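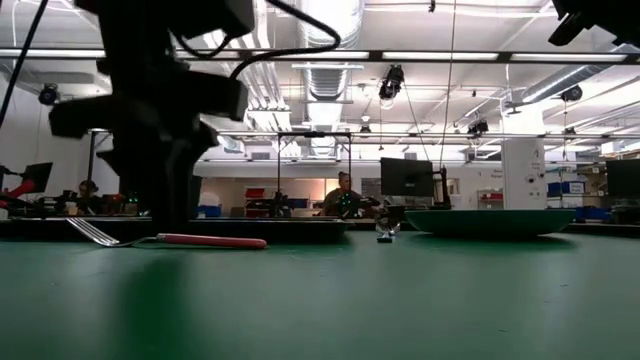
I sell kitchenware to small restaurants for a living, and my quote folder used to be worse than my junk drawer. Last December I finally cleaned it up, and I did it the way I clean out a kitchen. You take everything out, then you only put back what you reach for. A fork with a pinkish-red handle, a small clear cup-shaped object and a green bowl on a green tabletop are easy to take in at a glance, and I wanted my saved quotes to feel like that!

So, my tips, in no special order. Start by sorting everything by the date you last opened it. I had 2,556 files (yes, really) and 1,439 of them hadn't been touched since I joined Jastier. Those went straight into a folder called Attic. I didn't delete a thing, which made it a lot less scary.

Next, rename what's left so the customer type comes first. "Cafe - dishwasher-safe plates - short" beats "Final v3 NEW" every single time. Keep the names short enough to read on your phone, too, because you'll be standing in somebody's stockroom when you need one.

Write your boring paragraphs once. Delivery terms, breakage, returns, how to reorder – I keep all of mine in one plain document and paste from there. When the terms change I fix them in one spot and I'm done. Before that I sent the Losham cafe a quote with two different return periods in it, and they noticed before I did.

Oh, and put prices in a separate sheet! Old prices hiding inside old proposals are how you end up eating the difference on a case of soup bowls.

I still do a quick tidy whenever a big quote goes out, usually with a coffee and the radio on. It takes less time than wiping down the stove.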